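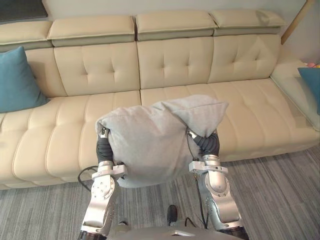

Figure 3. Cream leather sofa with light grey pillow.

Section 4: Cleaning and Caring for Leather Seating

This section covers routine care of leather seating with the Plideck handheld upholstery cleaner. For fabric covers, pillows and carpets, go to Section 5. Read the cautions below before you start, even if you have used the cleaner on other surfaces.

4.1 Before you start

Check the care label on the furniture. It is usually sewn under a seat cushion or stapled to the underside of the base. The cleaner is suitable for finished leather, which has a thin protective coating. It is not suitable for suede, nubuck or untreated aniline leather.

If there is no label, test the leather as follows:

1. Choose a spot that does not show, such as the lower back edge.
2. Put one drop of clean water on the leather.
3. Wait one minute.
4. If the drop stays on the surface, the leather is finished and you can continue.
5. If the drop soaks in and leaves a dark mark, stop. Use a dry cloth only, or ask a leather specialist.

CAUTION: Never use the steam nozzle on leather of any kind. Steam can lift the coating and shrink the hide. The damage cannot be repaired.

You will need:
The cleaner, fully charged
The soft brush head (white bristles)
The flat crevice head
Tosoteck Leather Wash, or another wash with a neutral pH
Two clean cotton cloths
Leather conditioner (see 4.5)

4.2 Dry cleaning the surface

Always remove dust and grit first. Grit left on the seat will scratch the finish once you begin to wipe.

1. Take off all loose pillows, throws and blankets. Shake them outdoors if you can.
2. Fit the soft brush head. Push until it clicks.
3. Set the dial to LOW.
4. Start at the top of the backrest and work down in straight, overlapping strokes. Let the weight of the head do the work.
5. Switch off and change to the crevice head.
6. Run the crevice head along the seams and the gap between the seat and the back. Keep the tip flat so the corners do not dig in.
7. Empty the dust cup.

Note: If the seat cushions are fixed, do not force the crevice head under them. Press the seat down with your free hand to open the gap.

Note: Coins and hairpins can block the inlet. If the motor changes pitch, switch off at once and see Section 9, Clearing a Blockage.

4.3 Damp cleaning

Damp clean every 3 months, or more often on light colors. Cream and white leather picks up dye from jeans and dark blankets, and the marks are much easier to remove while they are fresh.

1. Mix the leather wash in a bowl with lukewarm water, using the amounts on the bottle. A full-size sofa takes up to 800 ml of the mixed solution.
2. Dip one cloth and wring it out hard. It should feel damp and leave no drips when squeezed.
3. Wipe one panel at a time, from seam to seam. Stopping in the middle of a panel can leave a tide line.
4. Rinse the cloth often. Change the solution when it looks cloudy.
5. Wipe each panel again with plain water on the second cloth.
6. Leave the leather to dry with the windows open. Do not sit on it until it is dry to the touch.

CAUTION: Do not pour or spray solution straight onto the leather. Liquid that runs into the stitching reaches the foam and takes days to dry out.

CAUTION: Do not speed up drying with a hair dryer, fan heater or radiator.

4.4 Spots and stains

Work from the outside of the mark toward the middle so it does not spread. Blot first, and only rub if blotting does nothing.

Food or drink: Blot with a dry cloth, then follow 4.3 for the whole panel.

Grease: Wipe off what you can with a dry cloth. Cover the mark with plain cornstarch, leave it overnight and remove the powder with the soft brush head on LOW. Repeat once if needed. Do not use water on fresh grease.

Ballpoint ink: Go over the mark lightly with a cloth dampened with leather wash. Stop if color comes off on the cloth. Old ink has normally passed through the finish and needs a specialist.

Dye transfer: Use the Pirihi dye eraser (sold separately, part 111). Rub gently in small circles, then rinse and dry the panel. Condition the area the next day.

Mold: Move the furniture to a dry, airy place. Brush off the surface growth outdoors and throw the brush head away afterward.

Do not use any of the following on leather: bleach, ammonia, window cleaner, furniture polish, baby wipes, nail polish remover, saddle soap or dish soap.

4.5 Conditioning

Condition the leather twice a year, and always after treating a grease or dye stain. In homes with underfloor heating, add one more treatment in the middle of winter.

1. Make sure the leather is clean and fully dry.
2. Put a coin-sized amount of conditioner on a dry cloth. Do not put it on the leather.
3. Spread it thinly over one panel. More conditioner does not give a better result - the excess stays on top and attracts dust.
4. Leave it for 20 minutes.
5. Buff with a clean dry cloth until the surface no longer feels tacky.
6. Wait until the next morning before you put pillows and throws back.

4.6 Placing the furniture

Leave a hand's width between the backrest and the wall so air can move behind it. Keep leather at least 65 cm from radiators, stoves and heating vents. Direct sun will fade most colors within a couple of summers, so draw the blinds on the sunny side during the brightest part of the day.

When you move a sofa on carpet, lift it. Dragging strains the leg fixings and can leave pulled loops in the pile. Nukov felt feet are for hard floors only and should be taken off before the sofa goes on carpet.

Change over the pillows from time to time. A pillow that always sits in one place leaves a patch that ages differently from the leather around it. Check that zippers face down or inward.

4.7 Cleaning the heads after use

1. Switch off and remove the head.
2. Pull out any hair or thread by hand.
3. Wash the head in warm water with a little dish soap. Rinse well so no soap is left for next time.
4. Stand it bristles down on a towel to dry.
5. Store the soft brush head in its cover. Replace it when the bristles splay out.

CAUTION: The body of the cleaner must not be put in water. Wipe it with a damp cloth only, with the charger unplugged.

Section revised in August by Fergal Lynch. Changes: dye transfer added to 4.4, distance from heating changed in 4.6.

Continue to Section 5: Fabric Covers, Pillows and Carpets.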